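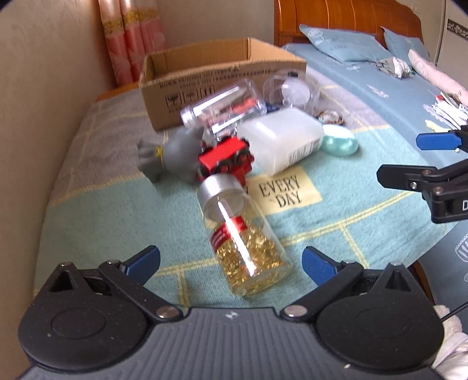

*Yolandi Baloyi*

I've worked in returns at Trorneck for seven years. For most of that time the job was the same every day. A tote came down the belt, I picked an item out of it, looked it over, scanned it, and put it in a bin for restock, repair or disposal. There were 12 stations when I started. Since last May two of the lines have had arms on them, and I spend half my shift doing something that didn't exist before.

We call it demo work. I hold a pair of grippers, one in each hand, and pick things up and put them down the way the arm will have to. The Wragg software takes the recordings and they go into training for the line. When a new kind of item gives the arm trouble, it comes to us.

Jars are the current problem. A glass jar lying on its side with softgels in it rolls when you close on it too low, and the lid end and the body want different grips. I come in with the two blue pads open wide, one on each side, and close slowly. Toys with legs are easier than they look. Clear plastic is hard for the cameras, and small round things are just hard. We also do the same items on different surfaces. Patterned cloth and bedding matter because cloth gives under the pads and a steel table doesn't. The first batch was all done on bare tables, and the arm was useless with anything soft underneath.

The quota is 212 good demos per shift on a full demo day. A good one means no drop, no pause longer than the limit, and nothing bumped on the way. I make it most days now. In my second week I made 93.

What has changed:

- Lifting. I used to go home with a sore lower back. Now it's my thumbs and wrists. The Nudlow grips are lighter than the first ones but you're still squeezing for hours. I asked for a break every 50 minutes and we got it.
- Talking. At the old stations we stood across from each other and talked all day. Demo work is done apart, facing your own setup, and you need to watch your hands. I miss that part more than I thought I would.
- Pay. Demo hours pay a little more. The arm lines have fewer people on them. No one was let go from my shift, but three people left and those jobs weren't posted again.
- Knowing things. For years I could tell by the weight of a box if something was missing from it. There was no place to write that down. Now an engineer asks me why I rejected an item and types up what I say.

The arms on line two run Casix controllers and stop when they're unsure. A light goes on and one of us walks over. Last month line two had 909 stops. Most took a few seconds to clear. The worst ones were a torn bag of beads and a run of jars with greasy lids.

People at home ask if I'm training my replacement. I've thought about it. Some of what I did before is done by the arm, and more of it will be. I don't have a promise in writing about what comes after demo work, and I've asked for one. I'm also taking the maintenance class on Thursday nights, which the company pays for. Four of us signed up.

Next up is blister packs. They slide, they catch on each other, and they sit too flat for the pads to get under. If you do this work somewhere else and have found a way to pick them up cleanly, leave me a comment.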